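News > Business > Home & Furniture

Search stories, topics, writers Go

Kulliro's "drawer for life" promise comes with a lot of small print

By Ankit Ahuja
August 11, 2024
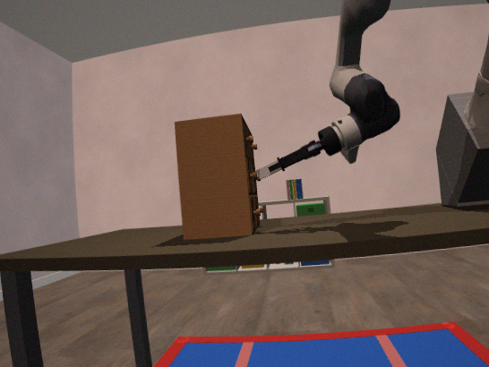 Furniture seller Kulliro says its new storage line will outlast the people who buy it. The company began taking orders this week for Omon, a range of dressers and cabinets sold with what it calls a lifetime drawer guarantee. If a drawer sticks, sags or falls apart, Kulliro says it will fix or replace it at no charge, forever.

Forever turns out to be a flexible word. The guarantee runs to 30 pages, and the company did not hand out a copy at its launch event in Gilten. Reporters got a card with a phone number on it. I asked for the full terms twice and got them by email two days later.

Page four says "lifetime" means the expected life of the product, as judged by Kulliro. Nowhere in the document does the company say how long it expects that life to be. Asked for a number, a spokesperson said the figure "depends on the home." Asked whether it was more or less than 10 years, she said she would check. She had not called back by Saturday night.

The guarantee covers the original buyer only. Give the dresser to your kid and the promise is gone. Move to a new address without telling the company within 47 days and it is gone then, too. Claims also carry a $49 visit fee, refunded if the inspector decides the fault lies with the maker. The inspector works for the maker.

None of this is against the rules, as far as I can tell. Plenty of companies use the word "lifetime" loosely, and most shoppers have learned to take it with a grain of salt. But Kulliro is charging extra for it. An Omon dresser costs almost 30 percent more than the model it replaces, and the sales pitch leans heavily on the guarantee to explain why. What else has changed is hard to say. I compared the two spec sheets and found a new finish, new names for the colors and a different box.

The company says the drawer joints are stronger. It points to tests done by Khurana, a lab that it says opened and closed sample drawers for weeks without a failure. Kulliro shared a one-page summary of those tests. It does not say how much weight was in the drawers, or whether there was any. A drawer full of sweaters and an empty drawer lead very different lives, and anyone who has owned a cheap dresser knows which one gives out first.

Khurana said it could not discuss work done for a client and sent me back to Kulliro.

There is some history here. In February, the company quietly ended an earlier guarantee on its shelving, which had also been sold as lasting a lifetime. Buyers who had already paid for it were moved to a three-year plan. Kulliro described that as "bringing our coverage in line." It did not say in line with what. The new terms include a section that lets the company do the same thing again, with notice posted on its website.

Shoppers at the Gilten store seemed to like the dressers well enough. One man pulled a top drawer in and out a few times and said it felt solid. A couple shopping for a nursery said they had assumed the guarantee would carry over if they sold the piece later. They looked less sure after hearing that it would not — though they stayed to look at paint colors.

Maybe the drawers really are better. If they are, a plain promise of 10 or 15 years, good for whoever owns the thing, would be easy to write and would fit on one page. Kulliro says it has no plans to change the terms. Deliveries are due to start next month, and buyers have 30 days after that to register online. Those who miss the deadline get the standard one-year warranty, at the same price.

3 comments | 47 shares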